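Talking shop with Cauã Nogueira, Plundwood

Caught Cauã Nogueira between two jobs, on the tailgate of his truck, sandwich in one hand. He had maybe half an hour. We used most of it on old farmhouses and what goes wrong when people try to save them.

Plundwood is his outfit. Small crew, mostly carpenters, one mason. They do repair and rebuild work around Nedham, a few new additions when the owner isn't in a rush.

"I don't chase new builds," he said. "I like a house that already has an opinion. You open a wall and somebody's been there before you. Sometimes he was good. Sometimes he was my uncle."

The job everybody asks him about is the Hadgu house, up on the Jirimside road. Long low place, stone at one end, timber at the other, and a roof line that dipped in the middle like an old horse. Owners wanted the dip gone. He talked them out of it, mostly.

"You jack that up all at once, you crack every bit of plaster in the place. So we took it slow. Little bit, wait, little bit more. We left two inches in it. They don't see it now. I see it."

Work started in March with the sills. He'd figured on replacing 9 feet of rotten timber and ended up at 85, most of the north side.

"That was a bad phone call. I wrote it out by hand first so I wouldn't ramble. She was quiet and then she said, well, it's holding up my bedroom, so go ahead."

I asked about money. Does he give a fixed price? Not on old work, he said, not before the walls are open. He prices the opening-up as it's own small job, then sits down at the kitchen table with the owner and goes through what they found.
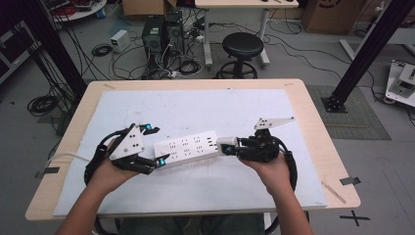 A power strip on a light wooden table, gripped at the right-hand end.

The new floor in the long room is his favorite part. Wide boards, 335 square feet of them, sawn from larch that came down on the property. They sat stacked in the barn for nearly 2 years before anyone touched them -- previous owner's doing, not his.

"Free lumber's never free. We planed every board and threw out a good pile. But you walk in there and it's from the hill right outside. I'd do it again. I'd charge more."

Any regrets? The back door. He let the owners pick a stock size and had to pad the opening out to fit, and he says the trim looks fat. To me it looked like a door.

What about the stone end?

"Lime mortar. Somebody had gone over it with cement, way back, and the wall couldn't dry. We picked it out by hand. Three weeks of that. My mason stopped talking to me for one of them."

He's picky about who he hires. Likes people who sweep up without being asked. Doesn't care much about certificates, does care if you can sharpen a chisel. He had a kid start last year who couldn't read a tape and now teh kid cuts all the stair stringers.

Next up is a barn on the Nedham side, owner wants to live in it. Cauã has been out there twice with a flashlight and a screwdriver, poking posts. Good frame, terrible footings. He's told them to sort drainage before they spend a cent on windows.

"Everybody wants to talk about windows," he said, folding up the sandwich paper. Then his phone went -- the lumber yard, wrong length on something -- and he was already walking.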